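I'd been trying to get Normunds Strazds on the phone since September, and when he finally called back he was already in the middle of a sentence about mules.

"You can't understand the retreat without the mules," he told me. "Everybody wants to talk about the colonel! I want to talk about who was carrying the flour."

So we talked about flour. Normunds has spent eight years on one bad winter in the hill country above Cotovach, when a column of 2,010 men marched out to relieve a fort and only part of it came home. His book is called *The Flulldale Road*, and I'll admit I picked it up expecting maps with arrows on them (there are maps with arrows on them, good ones). What kept me up late was the supply ledger.

The ledger belonged to a quartermaster named Honkanen, and it's a wonderful, grumpy thing. He wrote down every sack. He wrote down who was rude to him. Normunds found it in a county archive, misfiled with a bunch of church accounts, and he still sounds excited when he tells it.

"I read the first page standing up," he said. "Then I asked if they had a chair."

According to Honkanen the column left with 223 mules and bread for a much shorter trip than the one they got. The colonel had been promised a second depot at the river crossing. When they reached the crossing there was a shed with some harness in it and that was the depot.

I asked whether the colonel knew.

"He'd had a letter," Normunds said. "He'd had two letters! One said the depot was ready and one said it would be ready. He believed the one he liked."
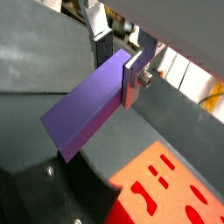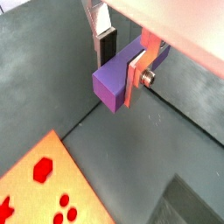
The part of the book people argue over is the fight at the ford. The older histories put nearly 3,000 men on the far bank, waiting. Normunds thinks that number came from the colonel's own report, written afterward by a man with every reason to see a big crowd over there, and he'd cut it way down. Vasiliki Tsakiris, who wrote the last big study of the campaign, doesn't agree with him, and the two of them have been going back and forth in print for a while now.

"Vasiliki is a better reader of maps than I am," he said. "She walked that bank and says you could hide an army in the trees. I say fine, but what did they eat?"

It always comes back to food with him. I told him so and he laughed for a long time.

I wanted to know about the men, too, and he got quieter there. Honkanen's last pages list shoes, mostly. Shoes taken in, shoes given out again to somebody else. He doesn't write a word about why. Normunds printed those pages whole, with no notes, and his editor fought him on it.

"She wanted a paragraph explaining it. I wrote the paragraph four times. Then I took it out."

He's working on the fort next, the one the column never reached. The garrison kept a ledger of its own, and he's been told the handwriting is terrible.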